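**Perception and planning, quick notes from the bench side**

December 4, 2021. Short one, I'm writing between test runs. Thanks to everyone who sent logs after the last issue, please keep zipping them, the mail server hates us.

**Segmenter swap is in.** Harahap now runs the new mask model by default. Old one is still there behind the `legacy_masks` flag until March, then it goes. Main reason for the swap: pale parts on dark tables. The old model would merge a white part with a white fingertip any time they got close, and then the planner got one long blob and tried to grab the middle of it. Suryani Mangundap relabeled 187 frames by hand to fix this. Tedious work, big difference. If you see her in the chat say thank you.

Holes are the other thing. Ring shapes used to come back as filled discs, so the grasp planner never even considered a finger going inside. Masks keep the hole now. You need to pull the matching planner branch or it will just fill them back in (yes, we did this to ourselves for most of a morning).

**Tray sorting.** Compartment detection used to be a config file. You measured the tray, typed in the numbers, and then somebody bumped the tray. Now Skultine fits the walls and dividers from the camera and builds the drop zones itself. Uneven compartments are fine. Dividers that don't quite line up are fine too, mostly. What still trips it is shadow: a dark strip along the foot of a wall gets read as extra wall, and the drop zone shrinks. Conservative failure so we're living with it for now, but a small compartment can shrink down to nothing and then you get `no_valid_place` with no further explaination. Better error text is coming. 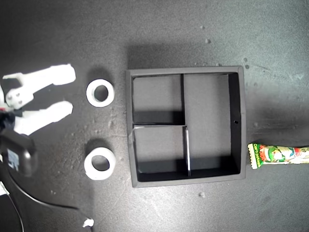

*White fingers, two white rings, black tray with three compartments. The Corn potage wrapper at right is not a part.*

Which gets me to unknown objects. The tracker wants to give every blob a class. Packaging with a printed cartoon on it is about the worst thing you can hand it, lots of strong edges, strong colors, and none of them mean anything for the grasp. We've added an `ignore` class plus a distance check, so anything labeled ignore still counts as an obstacle for the arm but never gets into the pick queue. Please don't turn off the obstacle half. Two people asked. No.

Crumbs and specks: there is a minimum blob area now, set in the same block as the ignore class. Default is 16 pixels. Go higher if your table is scratched up or speckled, the texture throws off little false hits in bright patches. Go too high and small washers dissapear, so check with your smallest part before you commit anything.

**Cables.** Still not handled. A thin black cable on a charcoal table is basically invisible to the mask model and we don't have a good answer. Trurnitz has a line detector that sort of works on a clean background. On a mottled one it finds cables everywhere. Not merging yet. For now draw a keep-out polygon in the setup tool and move on.

**Planner timing.** Approach plans for side grasps (fingers horizontal, coming in low) were taking way too long next to a tray wall. Culprit was the collision margin, which was being applied twice, once in the scene and once in the gripper model. Fixed in Ledside. Typical plan went from roughly 7 seconds down to under one on my machine. If you tuned your own margins to work around this, un-tune them first or you'll clip a wall.

**Retry logic.** A missed grasp now gets 5 tries, with a fresh look between each. Before this it reused the first mask every time, so if the part had rolled you got the same miss over and over, very confidently. The retry count sits in the task file, not the global config. I'll move it if enough people complain.

**Wanted:**

- logs from anyone running glossy parts. Ours are all matte-ish and I don't trust the numbers
- somebody to review the tray fitting code, it's short, the comments are bad
- a nicer name for `no_valid_place`

Docs are behind, the setup page still shows the old flags. Ask in the channel before you follow it. Next issue when the error text is done.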